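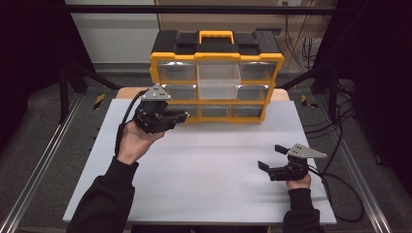 Both hand grippers at the drawer organizer, left one up by the bottom row, right one open over the white board.

Wednesday, Forsyth cell

Went through the hand grippers again this morning. The ticket says "left gripper drifts, recalibrate." I have recalibrated it more times than I care to write down and I don't believe the calibration is the problem. A calibration that needs redoing every other day is telling us something is loose.

Started with the triangular plate on the left unit. Grabbed it by the corners and twisted. There is play in it, very little, but you can feel it click. Took it off. Two of the screws came out with finger pressure after the first quarter turn. Somebody had put thread locker on one of them and none on the other, and the one with thread locker was no tighter. Cleaned the threads, put it back with fresh compound on everything, snugged it down in a cross pattern. Right unit checked the same way and it was fine, so I left it alone. Please leave it alone too.

Next the cables. The Clastero guide wants the cable to leave the back of the gripper and go down past the wrist with a slack loop. Fine on paper. With the loop as long as they want it, it catches the corner of the table whenever the left hand comes across. I shortened it by a hand's width and wrapped the strain relief. If the connector starts dropping out I'll admit the guide was right, but I'd like to see it happen first.

The right cable still trails off to the side and curls on the floor next to the table. I have complained about this before. It wants a hook on the aluminum rail. The hooks we were sent don't fit the slot, so for now it stays on the floor and people step over it.

Jaws: opened and closed each one by hand, 100 cycles. Left had a dry spot near full open. A wipe and a dab of grease cleared it. Right was smooth the whole way.

Then the log. Out of 1069 takes on the current setup, 281 are flagged for position jumps on the left side. Brulance's summary puts that down to "operator speed." Maybe. I pulled 12 of the flagged ones and watched them through, and in most of them the hand is hardly moving when the jump comes. That looks like a loose plate to me. It is only 12, so I wouldn't hang anybody on it.

The Stovirari update is supposed to smooth the jumps out in software. I'd hold off installing it. If we smooth first, we lose the only sign we have that the hardware is moving, and we'll be back here in November with the same screws in our hands.

Organizer goes near the back edge of the board, upright, handle on top. Check that it sits flat before starting. The drawers stick if it's leaning, and then it gets written up as a grip fault.

To do:
- re-check left plate screws before first run tomorrow, by hand, no driver
- paint a witness mark across each screw head
- find rail hooks that fit
- compare flag rate, left side only, before and after today

Closed the ticket as "plate refastened, cause not confirmed." Expect it to be reopened.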